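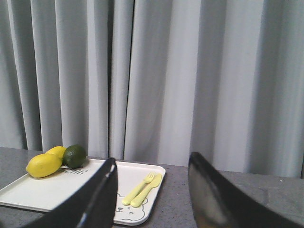 We finally got the back counter the way we wanted it this June, after 2 years of making do with a folding table, and the first thing that came out of the cupboard was citrus. Anyone who has been to one of our Friday afternoons at Flerorlow knows why — it gets warm in there, and there is always a pitcher of something going. Settle in, because I do like to talk about it. 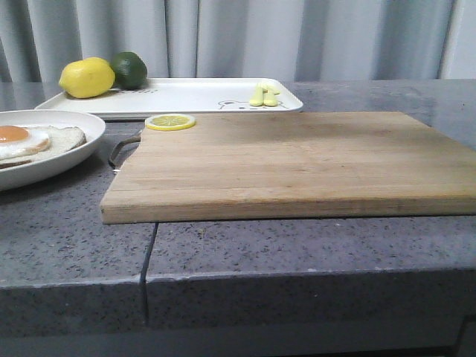
Lemons are what we go through fastest. I buy them by the bag at Dolport, usually on my way over, and I pick through for the heavy ones, as my mother taught me to. Everything gets done on the one wooden board with the metal handle, and I like my slices round for the pitcher, with the rind left on, so they float and look cheerful. The whole fruit waits on the white tray behind with the little bear drawn on it, which the children are terribly fond of and which I must admit I am too!

If you're coming to help, bring a knife you like. Ours are passable, but they're nobody's favorite, and I have been meaning to get them sharpened since spring.

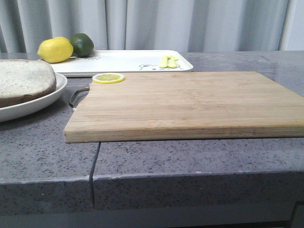

*Words and pictures by Povilas Sakalauskas*

Gray speckled counters are wonderfully forgiving, I've found, and a quick wipe at the end of the day is all we ever give ours. The board is another matter — lemon juice and wood don't get along forever, so I rinse it, stand it up on its side overnight and rub in a little oil when it starts to look thirsty.

For the pitcher itself we use lemon and lime together, a few sprigs of mint from the Selvanayagam garden, and cold water right up to the top. Give it 15 minutes before you pour. Sugar goes on the side, for those who want it.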